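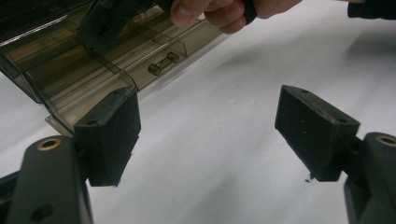

*Pads open over the bench, parts organiser at top left with one pin in it.*

## Slipping pads on the Dolan gripper

June 1, 2019

The fault first showed up as dropped pins. The job is simple: close on a small metal pin, lift it out of its compartment, hold, release. Out of 619 logged picks, 35 ended with the pin back in the tray or on the bench. The control software reported a good grip every time.

That last part bothered me more than the drops. The Dolan decides it is holding something from finger position alone. If the fingers stop short of fully closed, it says "held". It will say so just as readily when a pad has shifted on its screws and the two faces meet early.

Each pad is fixed with two screws. I had done them up by feel after the September rebuild and never went back to them. On one side both had backed off, enough for the pad to rock by over 3 degrees under load. A round pin squeezed between faces that are not parallel rolls towards the wider end and leaves.

Dust makes it worse. The pads pick it up from the bench, and wiping them brought back some of the grip, which hid the real cause for a while.

Changes so far:

- Screws refitted with a weak threadlock from Sisport.
- Pads wiped before each run.
- Grip check repeated after the lift, with a 5 second hold.
- Hands stay out of the tray until the motor supply is off. A false "held" also means the fingers can close again without warning.

The Plorosach rig uses the same pads, so its screws are next. I have not yet looked at wear in the finger pivots.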